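Sarora Workshop Guide
Section 6: Fitting memory modules in a tower or desktop computer

6.1 Scope

This section covers the removal and fitting of full-length memory modules (DIMMs) in a desktop or workstation case. It applies to machines handled on the Sarora bench with the Pallidon slatted top. For laptops and small-form machines, see Section 7.

Only trained bench staff should carry out the work in 6.4. The checks in 6.5 may be done by any user with an account on the test station.

6.2 Before starting

Have the following to hand:

Memory modules of the type listed in the computer's own manual
Wrist strap and lead
Cross-head screwdriver, 125 mm shaft
Soft brush or hand blower
Anti-static tray or bags for removed modules
Lehner job card

CAUTION: The power supply unit holds a charge after the mains lead has been removed. Do not open the power supply unit for any reason. It contains no parts that can be serviced at the bench.

CAUTION: Do not touch the gold contacts on a module. Hold it by its short ends or by the top edge.

6.3 Preparing the case

1. Shut down the operating system and wait for the fans to stop.

2. Switch off at the wall, remove the mains lead and disconnect all other cables from the rear of the case.

3. Press and hold the power button for five seconds.

4. Lay the case on its side on the bench, with the removable panel facing up. The case must sit across at least two slats and must not rock.

5. Remove the side panel and store it upright in the rack under the bench. Keep the panel screws in the lid of the job box.

6. Attach the wrist strap to bare metal on the case frame. Painted surfaces do not give a good contact.

7. Find the memory slots. On boards with memory on both sides of the processor, each group is treated as a separate bank and has its own filling order. The order is normally printed inside the side panel.

8. Move any loose cables away from the slots. Leave the graphics card in place unless it covers a latch.

Work with one module at a time. Leave the others in their packaging until they are needed, and keep the space over the open case clear of tools.
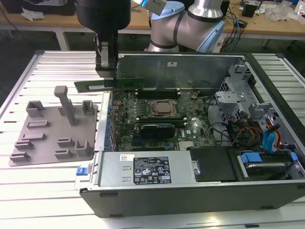
Can modules of different sizes be used in the same bank?
Mixed sizes are accepted by some boards, but the memory may run more slowly. Use matched modules wherever the computer's manual asks for pairs, and keep each pair in the slots given for it.

6.4 Fitting the module

1. Open the latches at the ends of the chosen slot. Some slots have a latch at one end only.

2. Inspect the slot. Remove dust with the blower. Do not use compressed air from the workshop line.

3. Line up the notch in the module with the key in the slot. The notch is off-centre, so the module will fit one way round only.

4. Lower the module until the contact edge rests evenly in the slot. Check from both ends that it is upright.

5. Press down on both ends of the top edge with equal force until the latches close. If one end stays high, open the latches, lift the module out and begin again from step 3. Do not rock it into place.

6. Repeat for the remaining modules.

7. Write the slot number and the module size on the job card.

NOTE: Removed modules go straight into the tray, label side up. A module that has been dropped must be marked as suspect, even if there is no visible damage – a cracked joint may not show until the board is warm.

6.5 Lighting and bench checks

Good light is needed to see whether a latch has closed fully. The bench lamp should be set to its second level and placed 50 cm from the case. Where the bench is near a window, low sun can cause glare on metal parts; turn the case until the latches can be read clearly.

Before the panel goes back on:

1. Compare the height of the new modules with those already fitted. All modules of the same type should be level.

2. Check that no cable is trapped under a module or lying against a fan.

3. Check that the processor retention frame has not been disturbed.

4. Look over the bench and the space above it for loose screws or fittings. Remove anything that could fall into the case.
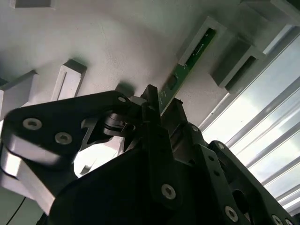

6.6 Closing the case and first start

1. Detach the wrist strap, refit the side panel and tighten its screws by hand.

2. Stand the case upright and reconnect the cables, with the mains lead last.

3. Start the computer and open the set-up screen. The total memory shown should match the job card.

4. Run the Sunico memory test for 2 full passes. Allow 300 minutes before reporting a stalled test.

5. If the total is too low, shut down, repeat 6.3 and reseat the most recently fitted module first.

6. Sign the job card and attach it to the case.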